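How to wash a wool jumper without wrecking it

Updated 06/06/2022

I own too many jumpers and I've ruined a fair few of them, so read this as the notes of someone who has paid for his mistakes. I've also read a lot of wool care advice over the years, and a good half of it seems to be written by people with a bottle of something to sell.

First question: does it need washing at all?

Probably not. Wool doesn't hold smells the way polyester does, and a night on the back of a chair near an open window will sort out most of what you think needs a wash. I do mine two or three times over a winter. If there's a spot of soup on the front, deal with the spot.

The care label will often say dry clean only. I'm suspicious of that one. Some makers put it on everything so that you can't complain when you shrink it. Plain knitted wool can nearly always be washed by hand. Things with a lining, shoulder pads or glued trim are a different matter, and I'd leave those to the cleaner.

What you need

A tub or clean sink big enough that the jumper isn't crammed in
Cool to lukewarm water
A small squirt of mild detergent
Two large towels
Somewhere flat that you can do without for a day or two

About those wool washes

I've tried Selier and I've tried Kallon. Selier costs more and smells of lavender. After a winter of using one on one batch of jumpers and one on the other, I couldn't tell you which was which. Then I ran out of both and used baby shampoo, and couldn't pick that either. What does matter is that you keep well away from ordinary laundry powder with enzymes in it. Enzymes are there to break down protein, and wool is protein.

Vinegar in the rinse is another one. People swear by it. I did it for years and then stopped, and my jumpers haven't noticed.

Washing

1. Turn the jumper inside out and do up any buttons.

2. Fill the tub, mix in the detergent, then add the jumper. Push it under until it's soaked through.

3. Leave it for ten minutes. Don't rub, don't swish it about. Heat and rubbing together are what turn a jumper into felt.

4. Lift it out with both hands underneath. A wet jumper is heavy, and if you haul it up by the shoulders it'll grow.

5. Rinse in water of the same temperature until the suds are gone. Twice is usually enough.

Getting the water out

Press it against the side of the tub. Never wring it. Lay it on a towel, roll the whole lot up like a sleeping bag and kneel on it. Unroll, swap to the dry towel and go again. Hafþór Hviid, who taught me to knit, puts his through the spin cycle in a mesh bag and claims he's never lost one. I tried that with a grey cardigan I was fond of and I won't be trying it again. Your machine may be kinder than mine.

Drying

Flat, always, away from the heater and out of direct sun. Pat it back to the size it was. If you're fussy, measure across the chest before you wash and match it afterwards. Turn it over once the top feels dry. In January it can take two full days at my place, and there's no hurrying it.

I did buy a Wumero drying rack, the mesh kind that hangs from a hook. It sagged in the middle and so did the jumper. A dry towel on the spare bed works better and costs nothing.

Checking the edges

Once it's dry, go over the cuffs, hem and neckline before you put it away. Those are the parts that felt or stretch first, and a rolled edge can often be coaxed flat with a bit of steam from the iron held just above it.

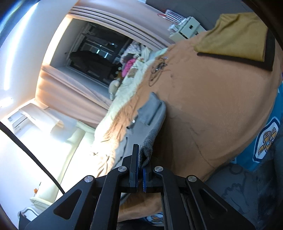 Fuzzy dark grey edge, rolled over on itself.

Fuzz on its own is nothing to worry about. Pull the worst pills off by hand or use a comb made for the job. I'm wary of the battery shavers, having put a hole in an elbow with one.

If it has shrunk anyway

You'll find no end of pages promising that hair conditioner will bring it back. It might loosen things enough to gain you a centimetre or so with gentle stretching. It won't undo proper felting. If you can't make out the stitches any more, cut it up for mittens.

Storing

Fold, don't hang. Put it away clean, as moths go for sweat and food stains first. Cedar blocks smell nice, and I've found moth holes in a drawer full of them. A zipped bag with no gaps has done more for me than anything scented.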